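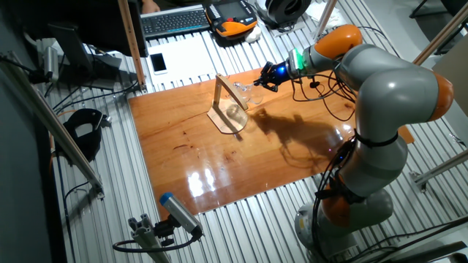 Figure 7.1 The arm over the work board, with the gripper close to a clear glass at the end of the stand's arm.

Chapter 7
Learning to Place Objects from Demonstration

7.1 The placing problem

Most of the early work on robot handling dealt with picking. A grasp can be judged on its own terms: the object is held or it is not. Placing is harder to define. The robot must bring a held object into a given relation with another one, and the success of the motion depends on both shapes, on how the object sits between the fingers, and on what happens when the fingers open.

Chapter 6 treated placing on a flat surface, where an error of a few millimetres in the plane seldom matters. In this chapter the target is a stand with an arm, and the object is a glass vessel. A small error in height or angle now changes the outcome completely. If the vessel is too low, it meets the stand from below. If it is turned too far, the handle of a mug misses the arm altogether.

Glass adds a second difficulty. Depth sensors that rely on reflected light return few valid points from a clear wall, and many of the points they do return belong to the surface behind it. A varnished board makes matters worse, as bright reflections from the lamps move across it when the viewpoint changes. A method that first builds a full shape model of the object will therefore fail at its first step.

7.2 The Suresar trials

The running example is taken from the Suresar trials, reported by Martens and Giáp. The authors used a single arm with a two-finger gripper, fixed to a slotted aluminium table, and a wooden stand placed on a loose board. The board could be shifted between runs without moving the robot base.

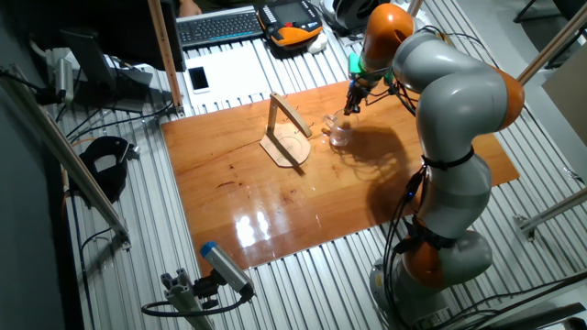

Each demonstration was recorded as a sequence of gripper poses together with the matching camera images. No shape model of the vessel was supplied. The full set held 652 demonstrations, of which 67 were set aside for testing before any training took place. Demonstrations that ended in a dropped or tilted vessel were kept and labelled as failures – a choice that Daza later questioned, and to which we return in Section 7.5.

The learned policy takes an image and the current pose as input, and gives a short run of future poses as output. Only the first part of this run is carried out before a new image is taken. The length of the part carried out is called the execution horizon, written h. In the Suresar trials h was fixed at 15 steps. A shorter horizon lets the policy correct itself sooner, but neighbouring predictions may disagree, and the gripper then hesitates near the target. A longer horizon gives smoother motion and a slower response to error.

Training was stopped after 3000 passes through the data. Ilie and Ostrowski repeated the work with the Fontana code library and found that the stopping point had less effect than the placing of the cameras. With one view only, the distance between vessel and stand along the line of sight was poorly fixed, and most failures were of this kind.

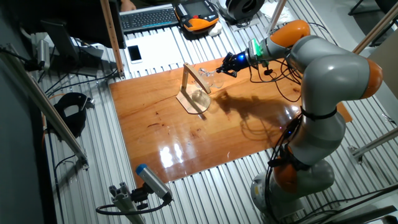 Figure 7.2 Gripper beside a small glass object above the board. A second glass vessel rests on the base plate of the stand.

7.3 Notation

We write x for the gripper pose in the base frame of the robot, and s for the pose of the stand in the same frame. The pose of the vessel relative to the gripper is written g. It is taken as constant while the fingers are closed, although a smooth glass wall may slip a little. The placing error e is the difference between the final pose of the vessel and the goal pose, both given in the frame of the stand. Errors in position and in angle are reported separately throughout.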